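La mano no suelta la bolsa

mbelkadi
Tarea de ordenar la mesa, brazo derecho. Cierra bien sobre el cuello de la bolsa, le mando abrir y se queda tan ancha. El log dice "mano abierta". Optimista, el log.

salinas70
¿Límite de corriente?

mbelkadi
Al 70. Lo subí a 100 y ahora aprieta con más cariño.
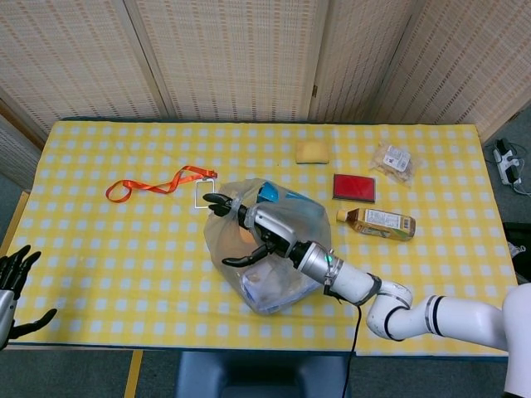

Lo raro es que con la botella abre a la primera. Solo falla con plástico fino.

Rasmus_G
Eso es el timeout de apertura. Ponlo en 300 ms y a otra cosa.

salinas70
Discrepo. Yo miraría ese cable negro que cuelga de la muñeca antes de tocar un solo parámetro.

Rasmus_G
El cable siempre tiene la culpa, sí.

mbelkadi
Ya estaba en 300. Esta tarde reviso el conector, con la seta de emergencia a mano.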